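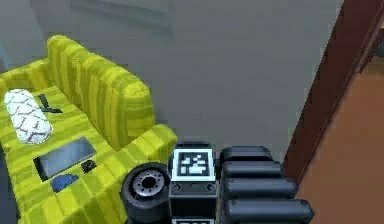
Figure 8. Simulated wrist view with the gripper beside the striped sofa. The upper marker is in full view.

4.2 Checking the wrist markers in the simulator

Do this check after loading a new room or changing the wrist model. It uses the Rarkomdale living room, which is supplied with the Jallbridge cell software.

Before you start

Close any running task. Save your joint settings – loading a room clears them.

1. Open the Fusach panel and select Rooms, then Rarkomdale.

2. Load arm profile 101. Wait until the status line reads READY.

3. Drive the base up to the sofa and stop with the gripper next to the armrest.

4. Switch to the wrist view. The marker on the upper face of the wrist housing should show complete, with its white border visible on all sides.

5. Check the lower marker. At this wrist angle only its top edge shows at the bottom of the view. Tilt the wrist until the whole tag is visible, then select Read Markers.

6. Confirm that the panel lists 2 markers. If it lists only one, repeat step 5 at a different tilt.

7. Return the wrist to the starting angle and select Store.

Note: The items on the sofa seat, such as the bolster pillow and the tablet, are loose objects in the room file. They can be moved or deleted without affecting the marker check.

Note: The striped sofa fabric is a test texture. If the panel reports a marker on the sofa, raise the Match setting by one step and read again.

CAUTION: Do not copy stored values to the real arm until you have completed the Farouk offset procedure in section 4.3. A wrong offset can drive the fingers into a door frame or furniture.

If the marker shows as a plain gray square, the texture did not load. Close the room, clear the texture cache and start again from step 1.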